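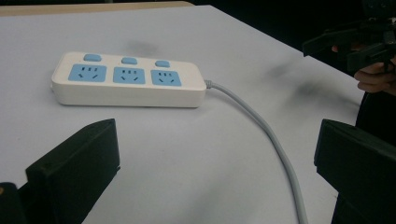 How to Buy Your First Silver Coins Without Paying for the Dealer's Boat

By the Birar Money Desk
Updated in April

Print this page | E-mail this page

Search articles... Go

Silver is the metal people buy when they want to own gold and have looked at the price of gold. There's no shame in that. I started the same way, with 23 one-ounce rounds in a sock, and I overpaid for every one of them.

First, learn two words: spot and premium. Spot is the price of raw silver on the wholesale market, the number that wiggles on the finance sites. You will never pay it. Premium is everything the seller adds on top for minting, shipping, rent and a general sense of occasion. When a dealer advertises "low prices," look up spot, subtract it from what they want, and see what's left.

Next, decide what shape you want your silver to be. Government coins cost the most and are the easiest to sell, as every dealer knows what they are. Private rounds look like coins, aren't legal tender anywhere, and usually carry a smaller premium. Bars are cheapest per ounce once you get to ten ounces or more, but you can't sell a third of a bar. For a first purchase I'd get mostly rounds, with a few government coins mixed in.

Skip anything labeled "collectible," "limited" or "proof" for now. Those may be lovely. They're a different hobby with different prices, and the wooden box is not made of silver.

Now get three quotes for the same item on the same day. I do this over a single cup of coffee, because spot moves and a quote from this morning is no use against one from after lunch. Ask for the full amount, with shipping, insurance, any card fee and sales tax if your state charges it. Last time I priced a small order of plain rounds, Khoo Coin wanted $1,306 delivered. Orell Bullion looked cheaper on the website and came out $44 higher at checkout, most of it a "handling" charge. I'd like to know how they were handled.

While you have each dealer's attention, ask what they would pay to buy the same item back today. Write that down next to the selling price. The gap between the two is the spread, and silver has to climb by that much before you break even. If a dealer won't give you a buyback figure, or tells you it's complicated, thank them and move along.

Pay by bank transfer or check if there's a discount and you've dealt with the shop before. On a first order I use a card and swallow the fee. Never wire money to somebody who phoned you. People who phone you about silver have a great deal of it they would like to stop owning.

When the package comes, open it right away and check it against the invoice. Weigh a couple of pieces on a cheap digital scale that reads to a tenth of a gram. A troy ounce is 31.1 grams, heavier than the ounce on your kitchen scale, and a .999 fine round should come in at that or a hair over. Try a magnet too. Silver isn't magnetic, so if it sticks, you've bought a very shiny piece of something else. Passing both tests doesn't prove a coin is real, but failing either one is a good reason to call the shop.

Storage is the dull part. Keep the coins dry, in plastic tubes or capsules made for them, away from rubber bands and cardboard, which speed up tarnish. I keep mine in a Skendska safe bolted to the floor, bought used for $70 and heavy enough to have ended one friendship on the stairs. Check your homeowner's policy too — many cap bullion at a surprisingly small sum.

Don't polish anything. Tarnish costs you very little on a plain round, and rubbing can cost you more on a coin somebody might want for its looks.

Last, keep the receipts. You'll need the purchase price for taxes when you sell, and "a while ago, less than now" isn't a figure you can put on a form. Mine are in an envelope taped inside the filing cabinet, along with the invoice for the sock silver.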